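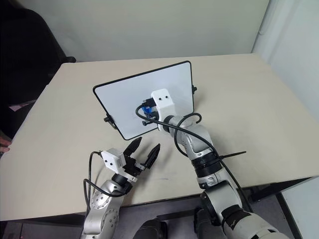
Halldóra Mikkelsen wrote in to ask whether the Rarkow stall would stand level on a sloping high street, as her old one always had the jam jars sliding towards the butcher's. Yes, it will! Each leg adjusts separately, and you can set them all by hand once the frame is open.

Rarkow pop-up market stall, code 3184
£556 including roof, counter and carry bag

I traded on markets for years before I started selling the stalls themselves, so I'm fussy about them (my wife would use a different word). The Rarkow is the one I'd buy if I were starting again. It's two metres wide, which fits the standard pitch at most of the town markets I've done, and it goes up from the middle like a big umbrella with corners. I can do it on my own, but it's much nicer with a second pair of hands, especially first thing on a cold morning when your fingers don't want to know.

The frame is steel. I did stock an aluminium one for a while and people loved carrying it, then rang me after the first windy Christmas market. Steel is heavier, I won't pretend otherwise, but it sits properly on the ground. Please still use weights - four of them, one per leg, and most councils will insist on it anyway. They aren't in the price. If you already have some from another stall they'll almost certainly fit, just send me a photo and I'll have a look.

Roof colours are green and white stripe, red and white stripe, plain navy and plain cream. The cream looks lovely in the sunshine and shows every pigeon, so think about where your pitch is! Spare roofs can be bought separately, and you can have your shop name printed on the front valance. Printing adds up to 9 working days.

The counter is in two halves that clip together. You can leave one half off and stand in the gap, handy if you sell clothes or plants and want people to come in a bit. There's a rail along the back for hanging things, and the side sheets zip on and off. I leave mine on the windy side only.

Iara Painemal took a set for the Benítez street market and asked me for a list of what breaks. Fair question. It's the zips, if you force them when they're gritty, and the little plastic feet, which get lost more than they break. I keep both in stock and they're cheap.

Delivery is to mainland addresses and it comes in one long box, so have somebody in to help lift it. Orders placed in late December go out after January 1, 2026. If you're a market organiser wanting several, ring me before you order on here - I can usually do something on the carriage, and I'd like to know what sort of ground you're on before you choose the feet.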